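ok so I finally read through the stablecoin fee proposal everyone on here keeps yelling about, and I have thoughts (sorry in advance, this is a long one)

1/ The short version: if you run a wallet app, you'd have to show every fee before the person hits send. All of them! On one screen!

2/ My first reaction was "wait, they don't do that already?" and then I opened Jokel and tried to send $500 to my own other account. Two fees. One of them only showed up in the receipt.

3/ Same $500 through Kundonero and it was one fee, right up front, so it can be done. Their app is ugly as sin but I'll give them that.

4/ The part I don't love is the 18 months everybody gets to comply. You're adding a line of text to a screen, folks. I've seen whole exchanges open and fold in less time.

5/ Also there's a carve-out for "small transfers" and I read that page three times Saturday morning and still can't find where it says what small means?? If you spot it, please reply with the page number.
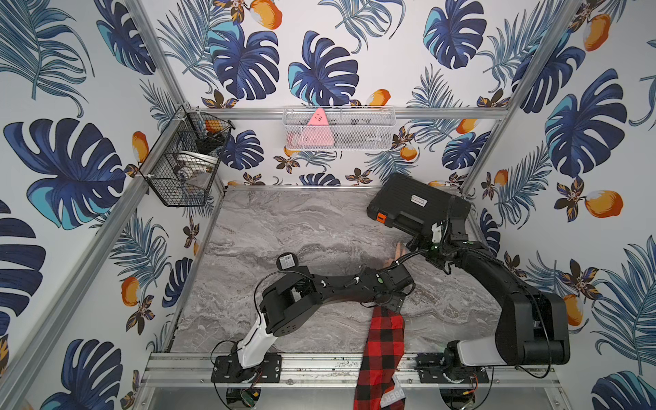 6/ Comments are open through the end of May. You don't need a lawyer, just type in the box. I wrote mine over coffee and kept it to the hidden receipt fee.

7/ Next thread is on the Korkow token freeze, a lot of you asked. Give me a few days, the filing is a monster.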